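# Resetting the Play Food Table

The play food table is reset at the end of each session, and the basket and plate go back to their marks before the lights are turned off. Allow 20 minutes for the full procedure, including the tabletop.

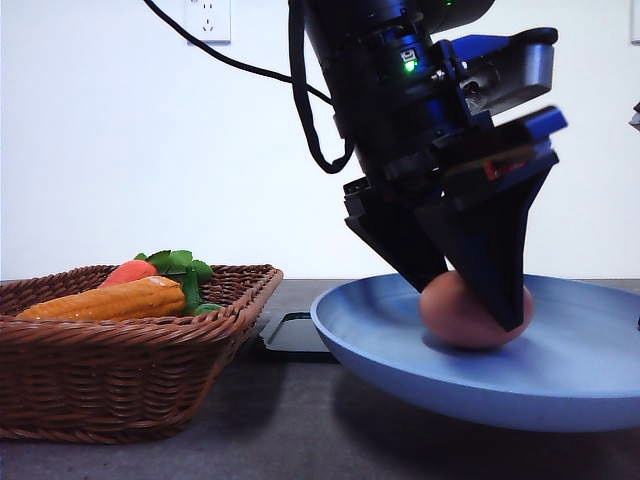
**Onmont Learning Materials Department**

## Items

- One rectangular wicker basket
- One wide blue plate
- Play food listed on the Halim sheet
- Two microfiber cloths
- Wurmont surface cleaner, diluted in 150 ml of water

## Sort the food

1. Empty the plate first. Eggs are handled one at a time and set on their sides.
2. Check each piece for cracks and lifted paint. Damaged pieces go in the Avetti return box.
3. Wipe glossy pieces with a barely damp cloth. Textured pieces need a dry brush along the grooves.

## Load the basket

Lay long pieces diagonally across the front. Rounded pieces go behind them, and leafy pieces stand at the back or side with the leaves above the rim. Do not press leaves under the braid; the stems take a set and won't straighten. 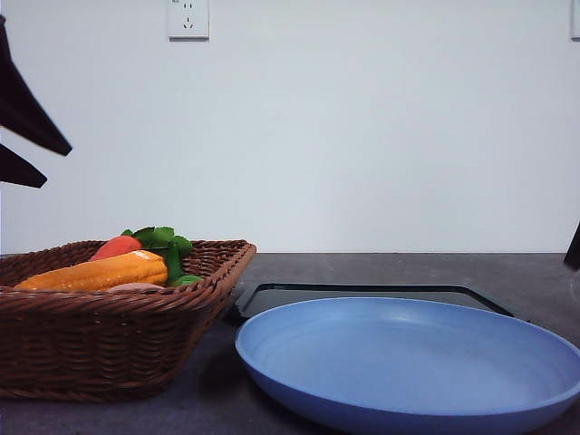 *Basket loaded with corn in front and greens above the rim; plate at right.*

Keep the basket on the left and the plate on the right. The plate may overlap the tray behind it, provided it sits level.

## Clean the tabletop

Clear everything to the side shelf. Dry-wipe first, working from the far edge toward you. Crumbs and pale dust are hard to judge on dark gray under overhead light, so check from a low angle.
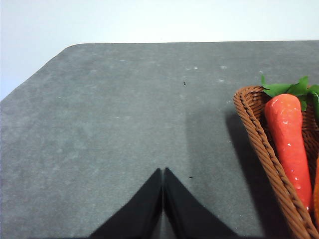
Apply the cleaner to the cloth and make one pass in straight, overlapping strokes. Follow an angled corner along its edge instead of across it. Let the surface dry for around 80 seconds before replacing the basket.

Record the reset on form 82.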